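3.2 Corpus and page coding

The Closik corpus holds 146 first chapter books for readers aged six to nine. We coded each opening chapter for sentence length, share of dialogue and picture placement.

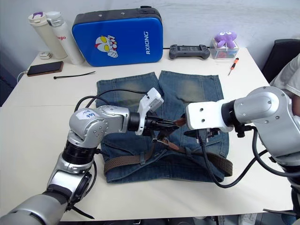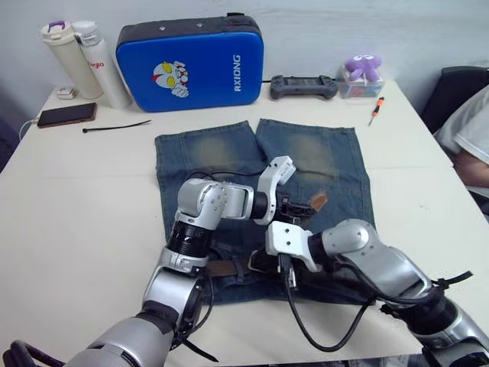

Figure 4. Faded blue denim and a brown belt on a white table, with two robot arms.

3.3 Reading load

Mean chapter length was 925 words. Books from the Manow list ran shorter — 512 words — and carried more dialogue per page. The Staniforth titles were coded separately, as their chapters have no fixed breaks.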